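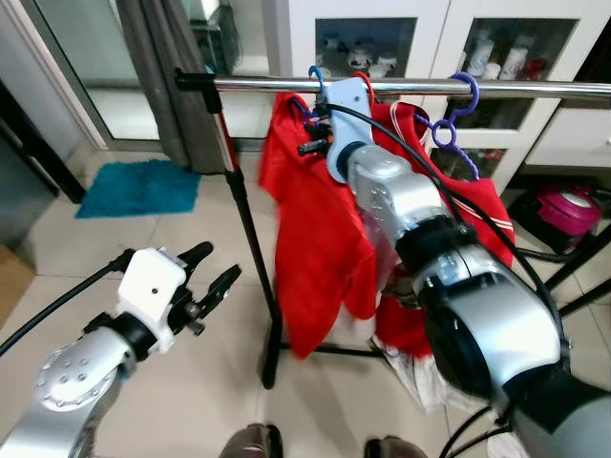 Fig. 7: Garment and hangers on the horizontal bar.

Manuals > Laundry and Wardrobe > Kollari Clothes Rack > Hanging the garments

2. Hanging the garments

Before you begin, please check that the rack is standing level and both poles are pushed fully into the base legs.

1. Put the hanger inside the garment first, then bring it to the bar. Hold the hanger by its hook, close to the bar.

2. Turn all hooks in the same direction. Plastic hangers of different colours and hook shapes may be used together on the chrome bar.

3. Pull the sleeves free, so they hang down by the side. Thin sports fabric slides easily from the shoulder of the hanger. Close the top button, if there is one.

4. Leave 48 mm between the hangers for the air to pass.

Note: The end cap must stay on the bar at all times. If it is lost, ask for part 400 from your Kerside dealer.

CAUTION: Do not lean on the bar. Do not hang wet blankets on it.

CAUTION: The base legs reach out over the floor. Keep bags and other small things away from the walking side.

To take a garment down, lift the hook first and only then move it toward you.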